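Plastic stool legs keep working loose — glue, screws or bin it?

Asked in Furniture and Small Repairs

I have four white plastic stools from the Derese range, bought flat for a church hall in Ukbridge. The legs are plain tubes that push into the corners of the seat. They went in with a lot of effort when new. Now two of the stools have legs that drop out when you pick them up by the seat, and one leg leans outwards when somebody sits down.

I have tried knocking them back in with a rubber mallet. It holds for a week or so and then it's the same again. Is there a glue that works on this sort of plastic, or should I put a screw through each corner? They get stacked, wiped down and put away after every session, so I need something that will stand up to that.

3 answers

Answer 1 (accepted)

Don't glue it yet. Find out which kind of joint you have, as push-fit legs come in two sorts and the repair is different.

Pull the loose leg right out and look at the end of it. If the tube is smooth all the way, it is held by friction alone. If there is a raised ring or a small lug near the end, it is meant to click, and a leg that falls out has either lost the lug or was never pushed fully home. Plenty of stools go years without the legs being seated properly.

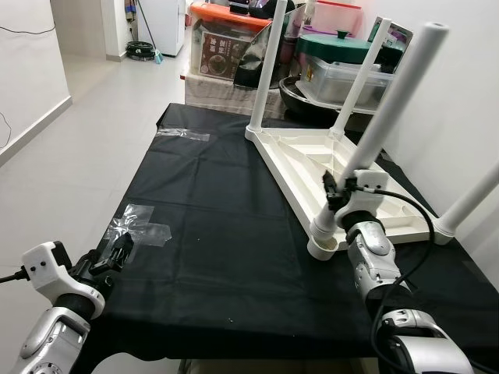
Seating a leg is best done with the stool upside down on a table, at a height where you can get your weight over it. Put a cloth down first or the seat will scuff. On a white one like this, with the thick collar where the leg meets the corner of the seat, take hold of the tube low down near the collar and push straight in line with the leg, which means at a slant, as the legs splay. Pushing straight down towards the table is the usual mistake and it widens the socket on one side. Twist a little as you push. Wipe the tube end and the inside of the socket beforehand, as floor polish and hand cream both get in there.

If it is the smooth kind and still loose, wrap the end in plumber's PTFE tape. I used 7 turns on mine, wound the same way I was going to twist, and they are still tight after 13 months of being stacked.

Answer 2

Glue is a waste of time. Most of these stools are polypropylene and ordinary superglue peels off it. You can get a two-part kit with a primer, Jolus do one, but it costs more than the stool did. I did a pair with it and one joint lasted, the other went in May.

I wouldn't screw it either. The corner will crack from the hole sooner or later, and then somebody is on the floor.

Answer 3

We had 15 Geker ones at the playgroup and just threw out the bad ones. Check for white stress lines near the corners — if you see any, bin it, tape or no tape.

Comment from the asker

Smooth tubes, so friction only. Did the PTFE tape on both stools and they feel solid. One of the others has a crack by the corner so that has gone to the tip.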